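Ludetti Home Practice Set - simulation rooms for school robotics clubs

Practice rooms and task sheets for the two-gripper household event
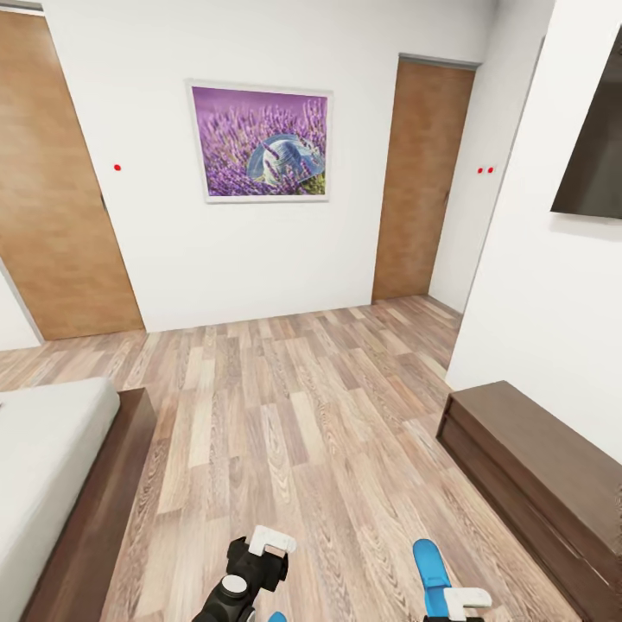 What the set is

The Ludetti Home Practice Set is a software package for clubs and classes that are getting ready for a household robotics event. Students drive or program a simulated two-armed robot through furnished rooms. The robot, the rooms and the scoring all run on an ordinary classroom computer. No hardware is needed to use the set, though many clubs run it next to a physical build.

The set was written for students aged 13 and up. A student who has finished a first programming course can write a working routine in the block editor during one meeting. The Python side takes longer to learn and is meant for second-year members and for teams that plan to compete.

What is included

- 20 furnished rooms: bedrooms, kitchens, hallways and living rooms
- 67 task sheets, each with a start position, a goal and a score table
- One two-armed robot model with a forward-facing camera view
- Block editor and Python library
- Run recorder, with playback at normal or slow speed
- Coach guide (PDF)
- Blank engineering notebook pages for printing

The bedroom rooms

Most clubs start with a bedroom. The bedroom shown at the top of this page has a wood-plank floor, with the bed on the left, a long low cabinet under a wall-mounted television on the right, and two wooden doors. The open floor between the bed and the cabinet is where the first driving tasks take place.

The first sheet asks for nothing more than moving forward, stopping short of the back wall and returning to the start. Teams usually want to skip it. We suggest they don't - stopping distance changes with speed, and a team that has written its own numbers down will need them again on nearly every later sheet.

Later sheets use the same room for turning in a narrow space, lining up with a door, and facing a wall picture square on. Facing the picture is a good early vision task. The picture has strong color on a plain white wall, so a simple color threshold will find it, and students can then work out the heading error from where it falls in the camera view. Teams that get this working can reuse most of the code in the kitchen rooms.

Working with two grippers

Each gripper opens, closes and moves separately. Both can be seen in the lower part of the robot's camera view, and students should learn early on to check them there before they start a run. The two sides can be told apart at a glance in the view, one being mostly black and the other having a bright blue finger.

In the block editor there is a separate stack for each arm. The stacks run at the same time unless a "wait for other arm" block is placed. Forgetting this block is the most common cause of dropped objects in the lifting tasks, and the run recorder shows it clearly on slow playback.

In Python, the arms are two objects with the same set of commands. Sample programs are supplied for the opening, closing, reaching and handoff moves. The samples are short and have comments. They won't score well as they are.

Running it in a club

The set works best with teams of up to 4 students to a computer. A common arrangement is one student on the program, one watching the run, one keeping the notebook and one reading the task sheet and score table. Swap jobs at each new sheet. With larger teams, install the set on a second computer and split the tasks.

Task sheets come in 5 levels. Levels 1 and 2 cover driving and turning. Level 3 adds vision. Levels 4 and 5 use the grippers, first one at a time and then together. A club that meets once a week and starts in the fall can expect to be in level 4 by April, which leaves time for timed runs before a spring event.

Each run is saved with the program that produced it. Coaches can open a saved run from any team on the same network folder. Scores can be exported as a spreadsheet. The set doesn't keep student names - runs are stored under a team code that the coach chooses.

Scoring

Every task sheet has its own score table. Points are given for reaching the goal and for time left over. Points are taken off for touching furniture or walls. A run in which the robot pushes a piece of furniture out of place is scored as zero, even if the goal is met. Coaches can turn this rule off for beginners in the settings menu.

The tables follow the general style of household events but aren't copied from any one rulebook. Check your own event rules and edit the tables to match. They are plain text files in the tasks folder.

System requirements

A desktop or laptop with 8 GB of memory and a separate graphics card is recommended. The set will run on built-in graphics with shadows turned off. A game controller is useful for the driving tasks but a keyboard will do. An internet connection is needed for installation only.

Licenses

- Club license: one site, one school year
- Class license: one site, one school year, includes the lesson plans
- Renewal: saved runs and edited score tables carry over

Licenses are issued by email to a school or club address. Contact us for a quote if you are buying for a whole district.

Page updated 26 Nov 2025

Related items

Ludetti Kitchen Task Pack
Ludetti Coach Guide, printed and bound
Brusness Classroom Controller, wired
Honkanen Two-Finger Gripper Kit
Honkanen Gripper Kit spare fingertips
Testow Practice Field Floor Tiles
Engineering notebook, grid ruled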